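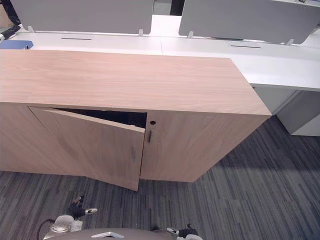 Kuusisto sets out its plan for buying office robots, starting with the cupboard doors

Office services firm Kuusisto has agreed a purchasing plan for two-armed robots in the workplaces it looks after, and would like to share it with customers, suppliers and anyone else who has been kind enough to ask over the past year what we are up to. The plan begins with 2 machines, to be ordered in September through our equipment partner Jandex, and it leaves plenty of room for us to change our minds afterwards.

The work we have in view is the small, everyday sort that fills a working day in any shared office: opening a low cabinet, fetching what is wanted from inside, closing the doors again and moving along to the next row of desks. It sounds modest, and it is, but our customers have a great many cabinets and a great many people who would be glad not to kneel down in front of them.

"We started by asking which jobs we would happily pay for, and only then did we look at catalogues," said Leena Juntunen, head of purchasing at Kuusisto. "Doors came up again and again. Hinged doors, low doors, doors with little upright handles, doors with a lock that somebody has to remember about. If a machine is going to earn its keep in an ordinary office, it has to be comfortable with the furniture that is already there, and we have no wish to ask our customers to buy new cupboards to suit it."

That last point has shaped the budget a good deal. No money has been put aside for replacing furniture. Instead, the plan sets aside 800 hours of staff time in the first year for training, supervision and the patient business of finding out what goes wrong – a figure that raised a few eyebrows when it was first put forward, and which we now think is about as sensible as anything in the document.

The first site will be our Braratport office, where 15 tasks have been chosen to begin with. Each has been written up on a single page, with the floor covering, the space in front of the furniture, the height of the handles and the question of who holds the keys all noted down. Suppliers will receive the same pages, so that everyone is quoting for the same work.

Mamta Pant, who manages the Braratport office, has been a great help in keeping our feet on the ground. "I wanted the running costs on the same sheet as the purchase price," she said. "Spare fingers for the hands, servicing, insurance, somewhere to charge them overnight. It is much nicer to have that conversation in the spring than to be surprised by it at Christmas."

Servicing will be provided by Pakitance under a separate agreement, reviewed each year. Kuusisto will decide on any further orders once the first machines have completed around 200 working days between them, and customers will be consulted before a robot is brought to their premises.

Customers who would like a copy of the task pages, or who have a stubborn cupboard of their own to suggest, are warmly invited to write to Valtteri Lehtinen in the Kuusisto customer office. Press enquiries should go to Hilkka Saarinen at the same address.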